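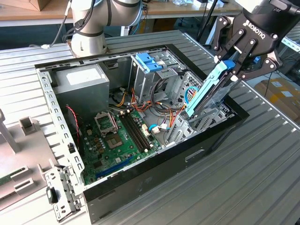

Robotiq two-finger gripper holding a light blue drive caddy at an open desktop case.

Kelvin probe force microscopy (KPFM, or surface potential microscopy if you learned it where I did) is a scanning probe technique that maps the contact potential difference between a conductive tip and a sample. I've kept this article going on the Stunura wiki for a while now, so please put up with the "I" in it. The older version was written very properly and people kept emailing me to ask what it meant!

Principle

Two different metals that are connected electrically will swap electrons until their Fermi levels line up, and that leaves a voltage between their surfaces. It's called the contact potential difference, or CPD, and it equals the difference in work function divided by the electron charge. In KPFM you put an AC voltage on the tip (or on the sample, depending on the instrument), which makes an electrostatic force at the drive frequency. Then a feedback loop adds a DC voltage until that force goes away. The DC voltage you had to add is your CPD, pixel by pixel. Watch the sign, though. It flips depending on whether the bias goes to the tip or the sample, and I have mixed this up more often than I'd like to admit.

Amplitude and frequency modes

Amplitude modulation (AM-KPFM) nulls the force itself. It's easy to set up and works with a fairly small AC voltage, but the force is long range, so the cantilever and the cone of the tip join in and smear everything out. Frequency modulation (FM-KPFM) nulls the force gradient, usually by watching the sidebands around the mechanical resonance. You get sharper edges and values closer to the real ones, and in exchange you get more noise and slower scans.

On the striped Hesberg test sample, the same pair of stripes gave me 175 mV in AM and 252 mV in FM, same tip, same afternoon. I trust the second one more. Narrow features always come out too shallow in AM.

Lift mode

Many instruments do this in two passes: topography first, then a second pass at a fixed height with the mechanical drive off and the AC voltage on. I use 51 nm on rough films and go lower when the surface lets me. Too low and the tip bumps into things, which shows up as bright spikes in the potential channel that match the topography a bit too nicely.

Calibration

The CPD only tells you a difference, so to get a work function you need a tip you know. Freshly cleaved graphite is the usual reference, and gold is handy but picks up stuff from the air. Measure the reference before and after your sample (both!), and if the two numbers disagree, the tip has changed. Humidity matters too. My October scans never match my summer ones unless I purge with dry nitrogen.

Software

Peixoto opens most potential maps and does line-by-line leveling, but turn that off for the CPD channel or it will happily flatten away your data. Pavbridge is better for batches. I ran 1,169 maps through it and only had to redo the ones with odd file headers.

See also

Electrostatic force microscopy
Scanning capacitance microscopy
Work function

Last edited 5th June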